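Section 3. Storing the Harkari Hand-Held Label Printer

Read this section before you put the printer away for more than 6 days. If it will be back in use sooner, switch it off and leave it on its charging stand.

3.1 Before you start

You will need a dry cloth, the cleaning card supplied with the printer, and a case or bag large enough to hold it without bending the power cord.

CAUTION: Do not store the printer with a label roll inside. Adhesive can creep onto the print head and damage it the next time the roller turns.

3.2 Removing the roll and battery

1. Hold the power button for 3 seconds until the display goes blank.
2. Unplug the power cord from the wall, then from the printer.
3. Slide the side latch back and open the cover.
4. Lift the label roll straight out. Tape down the loose end.
5. Pass the cleaning card under the roller and pull it through slowly. Repeat with the other side of the card.
6. Close the cover and turn the printer over.
7. Press the battery tab and slide the battery out. Keep it with the printer, but not inside it.

NOTE: On units with the Sornov battery, the tab is on the left and is stiff when new. Press it with your thumb, not with a tool.

3.3 Cases and bags

A hard case with a foam lining gives the best protection on a shelf or in a vehicle. A plastic bag keeps off dust but does not protect against knocks.

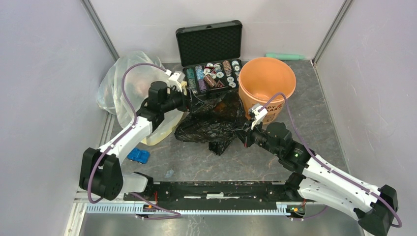
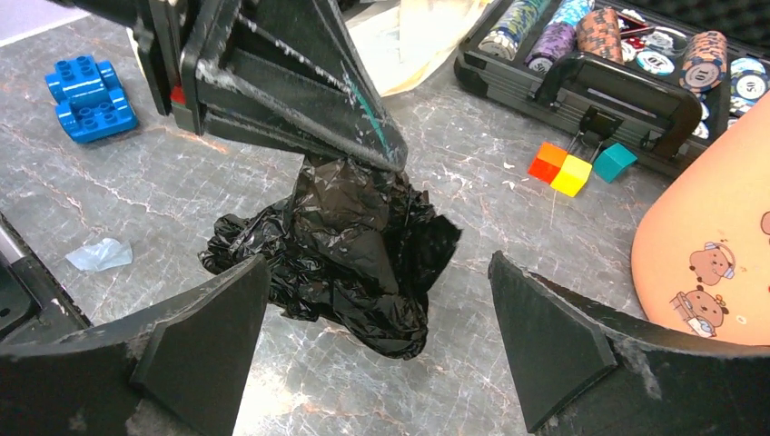 Storage items: open case with foam-lined lid (first picture); black plastic bag (second picture).

1. Lay the printer in the case with the display facing up.
2. Coil the cord loosely and place it beside the printer. Do not wrap it around the handle.
3. Put label rolls in a separate bag and fold the top over. Do not use a rubber band on the rolls.
4. Close the lid. If it has to be forced, take out the cord and pack it separately.

CAUTION: Keep plastic bags away from small children.

3.4 Where to keep it

Choose a dry indoor shelf away from heaters and direct sun. Do not stack more than 5 cases. Charge the battery to 100 percent every 6 months, even if the printer has not been used.

3.5 Returning to use

1. Let the closed case stand in the room for 3 hours if it has come from a cold place.
2. Refit the battery and label roll.
3. Print a test label. If the text is faint, clean the head again as described in 3.2, step 5.
4. If the clock is wrong, set it from the Setup menu (see Section 5).

Text revised 11th May by Baiba Mockus.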